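Home Robots and Shop Automation > General Talk
Thread: Can any of these things do the dishes yet?

Posted by potwash_pete

I run the back end of a little lunch place in Lockwood, and my brother-in-law keeps sending me clips of robot hands folding towels and cracking eggs. He's convinced I'll have one at the sink by December. I've got 44 seats, one dish machine, and a teenager who calls out every time there's a home game. So I'm asking people who know more than me: is there anything out there that can take a greasy pot off a counter, knock out the scraps, and rack it? I don't care if it's slow. I care if I have to stand there and babysit it.

Posted by brenda_pearce

Short answer, no. Long answer, it depends what you call a pot.

I've been doing line work at Brarngate for years, mostly packing, and we've had arms in there the whole time. They're great at picking up the same carton from the same place. Move the carton a couple of inches and you've got a stopped line and me walking over with a clipboard. Your sink is nothing but moved cartons. Different pans, different angles, stuff stacked inside other stuff, water everywhere.

Posted by gearhead_lou

Brenda's describing old-style arms though. The ones with real hands and a learned controller are a different animal. They don't need the carton in the same place, that's kind of the whole point. I'd give it two years for a basic home kitchen. Go look at what people are doing in simulation right now, the grasps are getting really good.

Posted by brenda_pearce

In simulation, sure! I'm a concert pianist in simulation.

Posted by sibel_y

Okay, I'll jump in, I mess around with this stuff at home (Sibel Yazıcı, I used to post on the old Toltutent board if anybody remembers that). Lou is right that hands have come a long way, and Brenda is right that it's easy to get carried away by a clean render. I'll put one up so we're all arguing about the same thing. The job is a plastic cooking pot with its lid, white arm, hand with fingers and a thumb.

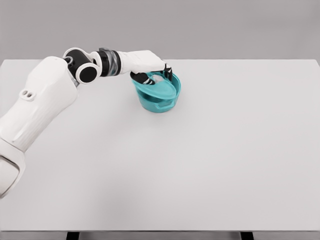
Last edited by sibel_y on 29th April

I like the grip. The thumb is on the near side of the rim and the fingertips hook over the back, so it's got the pot from both sides, and that's pretty much how I'd grab a pot if I was in a hurry and didn't want to bother with the handle. Now look at how much open table there is. One pot, nothing next to it, nothing to bump into. My counter hasn't looked like that since I moved in.

Also the lid is sitting tilted. I'd want to know what happens to it when the pot comes up, and a still won't tell you. A person would pin it with a finger without thinking. I've spent whole evenings trying to get a lid to stay put in my own sims and I still end up with it on the floor - and that's with physics I got to pick myself.

Posted by gearhead_lou

See, I look at that and I think it's most of the way there. It's got the fingers where they need to be. Clutter is just more training.

Posted by potwash_pete

Stupid question maybe, but why go over the top? There's a handle right there on the front. First thing I tell a new kid is use the handles, because half of what comes back to me is hot.

Posted by sibel_y

Not stupid at all. Loop handles are a pain, you have to get the fingers under and through, and if you're off by a little you shove the whole pot away from you. A big rim is more forgiving. But yeah, going by the rim means your hand is in the food. With soup in it that's a bad plan.

Posted by brenda_pearce

And that's my point exactly. "Grab it" and "grab it the way the job needs" are two jobs. We trialed a Jetesmont gripper at work for mixed bins. I kept the tally sheet because I knew there'd be an argument later. Out of 2,000 picks it dropped or missed 576. Management called that promising. I called it me bending over 576 times.

Posted by gearhead_lou

What year was that? And was it a two-jaw gripper or a hand? You can't hold a pincher's record against something with a thumb.

Posted by brenda_pearce

Pincher. And fine, I'll give you that one. But I've seen what grease does to a glove with a whole human inside it, so I'm not holding my breath for the thumb.

Posted by tidy_in_theory

Home user, no shop experience. I'd settle for a lot less than dishes. My robot vacuum gets stuck on the bath mat every single morning and cries for help. If somebody sold me an arm that could clear the table after dinner and just line things up next to the sink, I'd buy it tomorrow, even if it took an hour. Nobody's in a rush at my house.

Posted by sibel_y

That's closer than Pete's job, I think. Dry-ish, your own dishes, same set every night. I still wouldn't leave it alone with anything glass.

Posted by potwash_pete

Alright, so what I'm hearing is keep the teenager. I can live with that. Does anybody have an opinion on pre-rinse sprayers? Mine leaks at the swivel and I've already changed the washer.

Posted by brenda_pearce

Check the seat under the washer, it's probably chewed up. You can get a cheap tool to grind it flat. Start a new thread and post what model it is, there's a couple of plumbers on here.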